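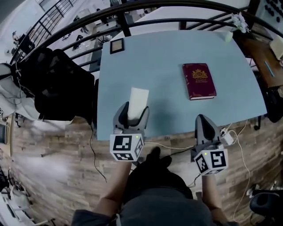 Autumn reading group: the Book of Daniel

The Cordeiro Street reading group finished Revelation in August and will spend the winter on Daniel. The first meeting is Friday, November 15, 2019, at 7 p.m. in the Zuscombe room. Please read chapters 1 and 2 beforehand. Any translation is fine, and it helps if a few of us bring different ones.

Raíssa Prado will lead the first four evenings. She plans to start with the statue in Nebuchadnezzar's dream and the old argument over which kingdoms the metals stand for. Many readers have taken the fourth kingdom to be Rome. Others say Greece, and date the finished book to the time of the Maccabees. We will read both cases and leave time for questions.
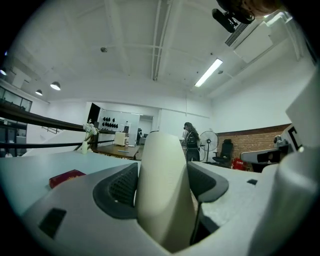
Chapter 7 comes up in January. Those who were with us for Revelation 13 will recognize the beasts from the sea and the ten horns, so keep your notes from that session if you still have them.

We had 16 people on the last evening and the room seats 14 at the tables, so come a little early if you need a place to write. The study guide runs to 237 pages and copies are at the desk. If you borrowed a Revelation guide, please return it by the second meeting.

Coffee from 6:30. The side door on Ullance Road will be open.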